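Visit notes, Jomdale water treatment works, Plosville
January 30, 2019

The works is on the north side of Plosville, past the rail yard, and takes its raw water from the Rangel reservoir through a single gravity main. Our group met at the gatehouse at nine. Léonie Renaud, the shift supervisor, led the tour, and Hamidreza Naseri from the laboratory joined us for the second half.

## Intake and screening

Water enters through a coarse bar screen and then a band screen with a finer mesh. The band screen is washed by spray bars fed from the filtered side. Leaf load is highest in late fall, and in December the screen had to be run continuously instead of on its timer. The wash water goes to a settling pit and is returned to the head of the works.

A flow meter is fitted on the main between the screen house and the flash mixer. It was replaced last year after the old one began to drift at low flow. The old unit is still on a pallet beside the door, tagged for scrap.

## Coagulation and settling

Alum is dosed at the flash mixer. The dose is set by jar test, and the operator enters it by hand on the panel. Renaud prefers this to automatic control for a source as steady as Rangel. Raw water turbidity changes slowly there, except after heavy rain on the east bank.

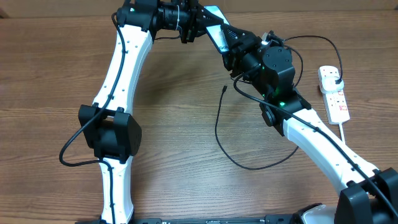
From the mixer the water passes to the flocculation tanks, where paddles turn at three speeds, fastest at the inlet. We were able to stand on the walkway over the last bay and look down at the floc, which was large and settled well. The clarifiers are rectangular with chain-driven scrapers. One was drained for a chain change, and this was the most useful part of the visit for me - the wear shoes and the return track are normally under water. Two of the shoes were worn nearly to the bolt heads.

Sludge is drawn off to a thickener and then to a belt press. The press was supplied by Jotar and is the newest item on the site. The cake goes out by truck.

## Filters

There are 14 rapid gravity filters, with anthracite over sand. Each is backwashed on head loss or on elapsed time, whichever comes first. The sequence is drain down, air scour, combined air and water, then water alone. We watched Filter 9 go through the full sequence from the gallery. The air pattern was even except in one corner, where Renaud suspects a blocked nozzle. It is on the list for the next media inspection.

The filter gallery is dry and well lit, and the valve tags match the drawings. That is less common than it should be.
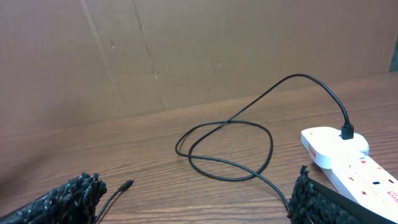
Why is the first water after a backwash sent to waste?

The bed is still ripening at that point, and turbidity is higher in the first few minutes of the run. Filtered water is diverted until the meter on that filter reads below the set limit.

## Disinfection and laboratory

Chlorine is made on site from salt. The contact tank is baffled, and residual is measured at the outlet and again at the high-lift pumps. Naseri showed us the sample line manifold and the bench turbidity meter used to check the online units. Samples are held in 100 mL bottles and logged by tap number. Houshang Dehghan asked about taste complaints. These are recorded separately and compared with the reservoir algae counts, mostly in summer.

## Practical points

Safety shoes are required and are not lent out. The stairs to the filter gallery are steep - bring as little as possible. Parking is by the sludge building, and visits are booked through Mahnaz Fallahi at the Plosville office.

I have asked for a copy of the scraper chain drawing and will add it to the group folder when it comes.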